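Planning and Paying for a Robot Arm
Handout to go with session 3
Course tutor: Adanech Derese
Revised 30 June 2022

Before you read any further, please find the budget sheet you filled in after session 2, the one with the single line at the top for "robot" and all that lovely white space underneath. We are going to fill in the white space today. I have been teaching this part of the course for a good while now and I have yet to see a first draft in which the arm itself wasn't the biggest number on the page and very nearly the only one, so if yours looks like that you are in excellent company (mine did too, the first time I had to buy one, and I had to go back and ask for more money, an experience I would like to spare you).

The case we follow all the way through is the Varar teaching kitchen. Varar want to find out whether a single arm can help with the clearing and washing-up work at their practice sinks, and they have asked for a plan they can put in front of the people who hold the money. Gitau Owino looks after equipment there and has kindly let us use his working papers, crossings-out and all. Keep your own project beside you as you read and scribble as you go.

1. Start with the task list

It is very tempting to begin with catalogues. They are glossy, they arrive quickly and there is something cheering about comparing one arm with another. Put them in a drawer for now. The first page of your plan should be a list of what the arm must do, written in the words you would use to a new member of staff on their first morning.

Gitau's first version said "handle sink items". You can't buy for that. What sort of items? From where to where? Does the arm have to turn the tap on, or will someone else do that? After a good long talk with the kitchen staff his list read like this:

Lift a colander out of the sink and set it on the counter.
Pick up small loose items left in or on a colander and put them to one side.
Move a soap dispenser along the counter and put it back.
Stay clear of the tap at all times.
Stop when a person steps up to the sink.

You'll notice that the last two are about what the arm mustn't do. Those lines cost money as well, sometimes more than the others, and they are the ones most often missing from the page.

Beside each line write how often it needs doing and what happens if it goes wrong. A dropped colander is a nuisance. A dropped glass jug means a closed sink and a member of staff with a dustpan, and if your list has glass on it you may find yourself looking at a different gripper altogether.

2. Try it in simulation before you spend

I get asked every year whether simulation is worth the bother for a small purchase, and I always say yes, particularly for a small purchase, where one wrong choice can swallow the whole budget. A rendered kitchen lets you stand an arm in front of a sink and look at where everything falls before anything has been ordered. Choose a layout with the same sort of awkwardness as your own room. It needn't match to the last tile, but it should have a proper sink, a tap in the way and a few things on the counter.

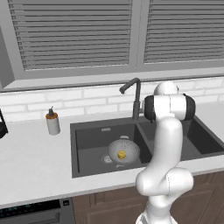 Figure 1. Simulated kitchen: arm at the double sink, with the colander in the left basin.

Spend a few minutes with Figure 1 and your task list together. The gripper is up at much the same height as the tap's spout, and the spout points down over the very basin the colander is in. So any plan for lifting that colander has to say something about the tap. Can the arm come in from the side? Would a smaller gripper get underneath? Might it be cheaper to change the tap? (Do ask that last one. It gets a laugh in meetings and every so often it is the right answer.)

Then think about the arm as something that takes up room. In the figure it stands in front of the sink and hides part of the right-hand basin from us. A camera fixed at our viewpoint would have the same trouble, and a person wanting to rinse a cup would have to work their way past it. When Gitau saw this he went back and added two lines to his budget, one for a second camera position and one for a mounting that could be moved away when the sink was needed.

A small warning, offered kindly. Simulation is very good for reach, for layout and for finding out that you have forgotten the tap. It is much less to be relied on for grip, for water and for anything slippery. Please don't write "proved in simulation" in a plan. Write what you tried and leave a line in the budget for trying it again with real pots.

3. The costs, heading by heading

Here are the headings I should like to see on your sheet. You may not need every one, but if you leave one out, put a short note saying so, and then whoever reads the plan can see that you thought about it.

The arm. Include the controller and the cables, and check whether delivery is in the price. Ask what the arm can lift at full stretch, as the figure on the front of a brochure is often given for an easier position.

The gripper. Very often sold separately. A colander has a rim to take hold of and a small round thing sitting on top of it doesn't, so one gripper may not do both jobs well. Price a spare set of fingertips while you are about it.

Mounting. A stand, a bracket, a plinth or a trolley. If the arm is to be fixed to a cupboard or a worktop, somebody has to go and find out what the cupboard will bear, and that visit is a cost too.

Cameras and lighting. Shiny surfaces and window light are a headache in kitchens. Allow for blinds if you haven't got them.

Safety. The risk assessment, any guarding or sensors, the stop button and the time of a competent person to look over the whole arrangement. Please don't trim this line to make the total look friendlier.

Power and water. Who is going to fit the socket, and how far is it from the sink? Will the arm need a cover against splashes, and how often does the cover have to be replaced?

Software and support. Look for yearly charges. They have a way of being free for the first year and then turning up in April when you've spent everything.

People's time. Setting up, training, and the slow hours of nudging things into place. This is the line that is nearly always too small.

Repairs and spares. Put a sum in for every year you expect to keep the arm.

The end. Taking it out, making good the counter, and getting rid of it properly.

4. Asking for quotations

Varar wrote to Nostix, Surnitz and Nyberg, and sent all of them the same two sheets of paper: the task list and a drawing of the sink area with measurements. I can't recommend this strongly enough. If you describe the job a little differently to each firm over the telephone you'll get replies that can't be laid side by side, and you'll lose a week trying to work out who has included what.

What came back was a very mixed bag. Nostix priced the arm and gripper and left the mounting to the customer. Surnitz sent one total for everything and had to be asked, twice, to break it down. Nyberg queried the line about staying clear of the tap and wanted to know whether the spout swivelled, which sent Gitau back to the kitchen to look. He gave that question a good deal of weight when he came to compare them, and I think he was right to.

When your own quotations arrive, copy every figure on to your own sheet under your own headings. Leave a gap where a firm has said nothing. Then write to each of them about the gaps. Ask as well how long delivery will take, who comes out if the arm stops working, and whether you could borrow or hire one for a trial. A month's hire can look dear until you set it against the price of an arm that doesn't suit you.

5. Putting dates to it

A plan with costs and no dates is only half a plan. Varar's runs for 26 weeks from approval, and Gitau split it into simulation and layout work, ordering and waiting, installation, and then a trial with staff. The waiting was far and away the longest stretch. He used it for training and for getting the socket moved, and it's well worth looking for jobs of that kind in your own plan.

Mark on your dates the points at which you could still stop without losing much. There is usually a good one after the simulation work and another just before the order is signed. The people who hold the money do like to see these, and I find it makes the first yes a great deal easier to come by.

Work to bring to the next session

Your task list, rewritten, including at least one thing the arm must not do.
A budget sheet using the headings in part 3, with notes against anything left out.
A page on your layout, using whatever simulation you have been able to manage. A floor drawing with a cardboard arm will do very nicely if the computers are playing up.
One draft letter asking for a quotation. We'll swap these round and read them as if we were the supplier, so don't polish yours too much.

If you get stuck on the budget sheet, come and find me in room 236 before the session and bring whatever you have, however untidy. Gitau will be joining us for the second half and is happy to be asked about any of the figures in his papers, including the ones he crossed out.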